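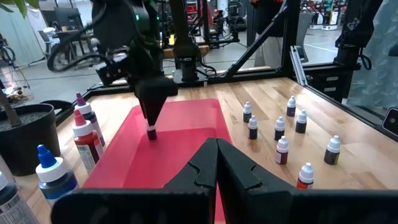
Figure 2. Bench layout: tray, squeeze bottles to the left, dropper bottles to the right.

Section 4. Laying out the colour bottles

This section applies to all benches in the Saengthong teaching rooms. It should be read before any bottle is opened.

4.1 Wipe the wooden bench top and allow it to dry fully.

4.2 Place the tray flat on the bench, within easy reach of the person working. The raised sides are intended to hold small spills and must not be used as a handle when the tray is loaded.

4.3 Stand the larger squeeze bottles in a line along the left side of the tray. Caps are to remain closed until the colour is needed. Printed labels should be kept clean and legible.

4.4 Stand the small dropper bottles upright on the right side of the tray. Even spacing is not required, but each bottle must be free to be lifted without knocking its neighbour.

4.5 Transfer the dropper bottles to the tray one at a time. Lower each bottle to the tray floor before releasing it.

Note: Potted plants may remain at the far left of the bench. They should be watered only after the bottles have been put away.

Caution: Do not lay a dropper bottle on its side, even when the cap is closed. Leaked colour will mark untreated wood.

4.6 At the end of the session, return all bottles to cupboard 484 and rinse the tray in cold water. No more than 200 ml of waste colour may be poured into the bench container.

Damaged caps and missing labels should be reported to Manee Srithong by noon on Friday. Replacement caps are held in the Warkport store.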